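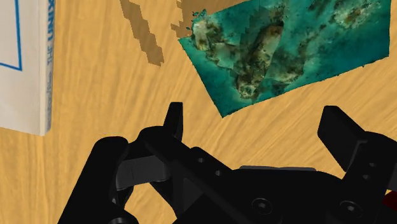
What does a bookbinder do all day in a town the size of Kilness?

Mostly repairs, according to the woman who runs Anetti, the one-room bindery on Granen Street. Cookbooks come in first, then Bibles, then the manuals and textbooks people used in school and can't bring themselves to throw out.

"People think it's going to be leather and gold," she said. "I do maybe two leather jobs a year. The rest is paperbacks with the spine split and the pages coming out in clumps."

She opened the shop in July, after 11 years in the repair room of a university library. The library job ended when the department was folded into another one and most of the work was sent out. She bought the board shears and one of the presses from a printer who was closing. The other press was a gift.

A basic repair at Anetti costs $60. For that, the old glue is scraped off, the pages are lined up and glued again, and the cover goes back on if it can be saved. A new cloth case costs more. She gives the price before she starts and writes it on a card that stays with the book.

"I had a man with a $4 paperback, and I told him the repair would be $60," she said. "He said fine. His notes were in it."

She will not do rush work. Glue needs a night under weight, and a book that has been sewn again may need several. The wait right now is five weeks.

Her paste is wheat starch and water, cooked on a hot plate in the back. For paperbacks she uses a white glue that stays flexible when it dries. Cloth comes by the roll from a supplier called Nishad, which raised its prices this year and dropped the dark green she used most. She bought what was left of it.

Asked what people do wrong at home, she named tape before the question was finished.

"Tape goes yellow and the sticky part moves into the paper," she said. "I can get the plastic off. The stain I usually can't do anything about. If a page is loose, leave it loose and put a piece of string around the book."

Rubber bands are nearly as bad, she said, and so is pulling a book off the shelf by the top of its spine. She suggests pushing in the books on either side and taking hold of the middle one.

By October 2021 she had logged 137 finished repairs in a ledger by the door. She bound the ledger herself and is not happy with it. The first signature was sewn too tight, and the book does not lie flat.

She plans to teach an evening class over the winter, with six seats and one project, a plain notebook with a sewn spine. Sign-up is at the shop, on paper.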